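Hanging check, works on paper, Pikosow room
July
by Barry Hulme
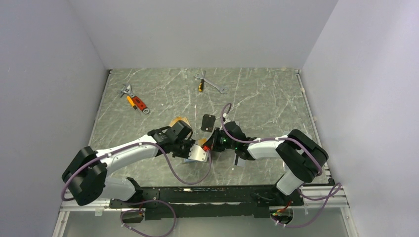 Maksym Romaniuk wants the big ink piece moved off the north wall, says the afternoon sun gets it by 3 and the tempera wont forgive that. Agreed, see 4.

1. D-rings, both per frame - ok
2. Wire on no. 12 - frayed, redo
3. Glazing - ok, one smear, Leung loan
4. Light, north wall - FAIL. 71 lux am, 1120 by mid afternoon. Blind down til moved
5. Backing tape - lifting on 2, corners only
6. Labels - Sestport one has wrong medium, its acrylic
7. Exit sign clear of the plinth - ok now

Recheck 4 before opening.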